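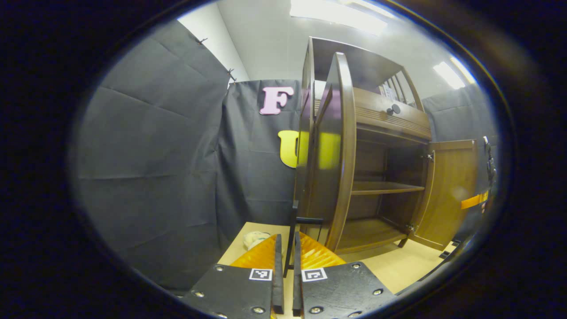
Flinimo Household Storage Terms

A word list and a set of short labeled texts covering how people talk about the places where they keep things at home: cabinets, drawers, shelves, closets, pantries, attics, sheds.

Version 3. Maintained by the Flinimo project at Suvuvbridge.

What is in it

The release has two parts.

terms.tsv holds 400 storage terms, one per line, with a short definition, the part of the house where the thing is usually found, and any regional variants we have on record. "Closet" and "press" are in there as variants of each other with a note, as are "bureau" and "chest of drawers". Terms for boxes and bags that move from room to room are included only if people also use them as a fixed place, as in "it's in the button tin".

notes.jsonl holds 2,000 short texts. Each is one to four sentences in which someone tells someone else where a thing is. "The good scissors are in the second drawer down, under the placemats" is typical. Every text has a unique id, the text itself, the spans that name a storage place, the spans that name the stored thing, and a code for how exact the directions are.

Columns in terms.tsv

term: the headword, lower case, singular unless the word is only used in the plural
definition: one sentence, no more than 25 words
room: one of kitchen, bedroom, bath, hall, living, utility, outside, any
variants: separated by semicolons, may be empty
fixed: yes, no, or either. A built-in cupboard is yes, a rolling cart is no, a cabinet is either
note: free text, often empty

Fields in notes.jsonl

id: a string starting with hs-
text: the full text, spelling left as written
place_spans: list of start and end offsets, in characters
thing_spans: same
exactness: 1 to 4, see below
region: one of 16 codes, listed in regions.txt, or "unknown"

Exactness codes

1. Names only a room or less. "Somewhere in the basement."
2. Names a piece of furniture or a built-in. "In the hall cabinet."
3. Names a part of it. "Top shelf of the hall cabinet."
4. Gives a position within that part. "Top shelf of the hall cabinet, behind the candles, left side."

If a text gives two places because the writer isn't sure, code the less exact of the two. If it gives a place and then corrects it, code the correction.

Where the texts came from

Most were written for the project by adults answering a postal and online call. They were asked to write down directions they would leave for a house sitter, a child, or a relative coming to stay. A smaller share came from the Keltstead neighborhood survey, which had a free-text question on the same subject and whose respondents agreed to reuse. We began with some 3,000 texts and removed duplicates, texts with no storage place in them, and anything that gave away a street address, a phone number, or the location of a spare key.

Names of people were replaced with kinship words or with "they". The replacement was done by hand, so the grammar should hold up, but a few sentences read a little stiffly as a result.

How it was labeled

Two people labeled each text separately. Where they disagreed, a third person decided. Most disagreements were over span edges. The rule we settled on is that the article stays out and the modifiers stay in, so in "the tall cabinet by the stove" the span is "tall cabinet by the stove". Version 1 did this differently and should not be mixed with later versions.

Phrases like "where it always is" are not marked as places. We went back and forth on this. There is a list of the affected ids in habitual.txt for anyone who wants to treat them another way.

Known problems

Kitchens are heavily represented. Sheds and garages are thin, and offices are missing altogether.

The definition of "cabinet" overlaps with "cupboard", and speakers do not agree on the line between them. We mark them as variants. Some users have asked for a split by whether there are shelves inside, but our texts don't support one.

Region was self-reported. Many people gave the place where they live now and some gave the place where they grew up. The form did not make clear which was wanted.

Offsets count characters, so tools that count bytes will drift on texts with accented letters or curly quotes.

Changes

Version 3: span rule applied to the Keltstead texts, "fixed" column added, typing errors corrected in definitions only.
Version 2: new article rule, region codes merged, habitual.txt added in December.
Version 1: first release.

Loading

The files are UTF-8 with Unix line endings. The Yao reader script in the tools folder loads both and checks that every span falls inside its text. It needs no extra packages.

Terms of use

Free for research and teaching. Please name the dataset and the version number in anything you publish. Corrections can be sent through the issue page; include the id of the text and the field you think is wrong.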